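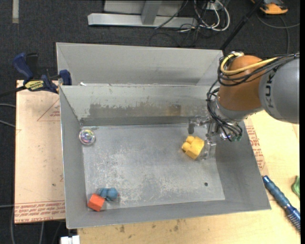

**Minutes, Toy Library sorting meeting, Jun 19, 2021**

Present: Noura Chamoun (chair), Heta, Virág, Oltitz (by phone, intermittently), and the undersigned, who was handed the pen while looking for a seat.

Started 6 minutes late. Minutes from May approved after the word "biscuit" was struck from item 2.

**1. The bins**

The two gray metal bins stay. Heta again proposed replacing them with something softer on the ear. Virág said anything that has survived this long with only scratches has earned its spot. Noura asked whether the bins could at least be wiped down before anything goes in them. Agreed. Discussion of who would do the wiping was longer than the wiping will be.

Heta also raised the small round hole in the floor of the front bin. It is near the front right corner. Beads and doll shoes are to be kept out of that bin until it is plugged. Oltitz suggested a cork. Line dropped before the size of the cork could be established.

**ACTION:** Heta, cork.

**2. What goes where**

The front bin is for odds and ends that don't belong to a set. Currently in it: the clear ball with the pink, green and violet swirls, the little red-orange block, the yellow one with two knobs, and the blue lumpy one.

Considerable time was spent on the blue lumpy one. Virág holds that it is a caterpillar. Heta says it is a cloud, or part of a cloud. Noura pointed out that the label needs only to say "blue, lumpy" and asked that we move on. We did not move on. Put to a vote: caterpillar 2, cloud 1, one abstention, one phone silence. It will be labeled "blue, lumpy."

The yellow block goes to the building shelf if a mate for it turns up by next meeting. If none does, it stays with the odds and ends, where it has company.

The ball is popular and may be borrowed for one week only. Virág asked that this be enforced this time.

**ACTION:** Virág, labels, in ink that does not come off on children.

**3. Catalog**

The list stands at 473 items. The shelf plan assumes 500, so there is room, on paper. Oltitz rejoined the call to ask whether a puzzle counts as one item or 300. One. Oltitz left the call again.

**4. Dollum donation**

Dollum has offered us a further box of mixed toys, contents unknown to Dollum. Noura would like to accept with thanks. Heta would like to see inside first. Compromise: accept with thanks, then see inside.

**ACTION:** Noura to write to Dollum and mention, gently, that last time there was a shoe.

**5. Any other business**

Virág wished it recorded that the second bin has had no agreed purpose since May. Recorded. Suggestions so far are repairs, overflow and "things Heta is thinking about." Carried over.

The kettle was also raised, and is also carried over.

Next meeting: same room, date to be sent by Noura. Bring your own pen.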